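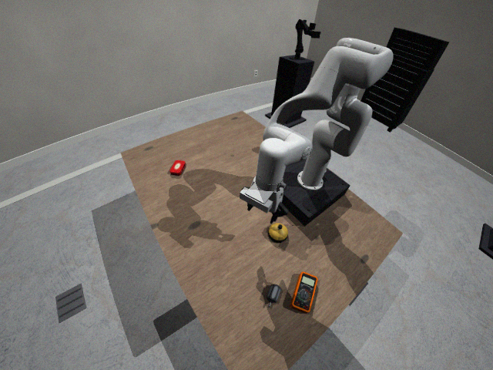
Mared Humphreys wrote to me that she would never hire anyone on the strength of a lunch, and that my last column, where I said kind things about eating with your coworkers, made work sound like summer camp. She has 35 people reporting to her at Rowlands and says half of them would pay to be left alone with a sandwich.

Fair enough! I love a sandwich alone. But I want to go further than I did last time, because I think the shared lunch is the most underrated career move there is, and I'll happily argue it with Mared or anybody else who has a free hour at noon.

My first real job was at Stuker, in the billing department, and for the first four months I ate at my desk. I thought it looked serious. I answered emails with one hand and got mustard on the other, and I can tell you that not one person up the chain ever noticed. Then one January the heat went out on our side of the floor and we all had to squeeze into the break room, and I ended up next to Emrys Probert from purchasing. By the time he'd finished his soup I knew why our invoices kept bouncing (they were going to a mailbox that had been closed before I was hired). I'd sent three very polite memos about that. One bowl of soup!

After that I sat down with whoever was there. I learned who was leaving before the posting went up. I learned that Cadi Llewellyn, who scared me to death in meetings, had started out in billing too, and she was the one who told me to apply for the job I got next, at Fenik. I hadn't even read the listing, figuring it was meant for somebody older and better dressed.

Now, the usual complaint is that this is just office politics with a fork. I don't buy it. Politics is when you pick your table by rank. What I'm talking about is picking it by which chair is open, and doing that often enough that people stop wondering what you want. It takes a while. Give it a couple of months, and don't bring your laptop, and please don't bring up the budget.

Mared is right about one thing, and I should have said it myself. A lunch you're required to attend is a meeting, and a worse one, since there's chewing. If a manager puts "team lunch" on the calendar every week, people will sit there counting the minutes, and I'd be counting with them. Leave the table there and give folks a full hour. Keep the microwave clean. The rest takes care of itself more often than you'd think, and the shy ones come around when they feel like it, or they don't, and that's fine too.

So, Mared, I'm buying. Any day but Friday, when the good booth is always taken.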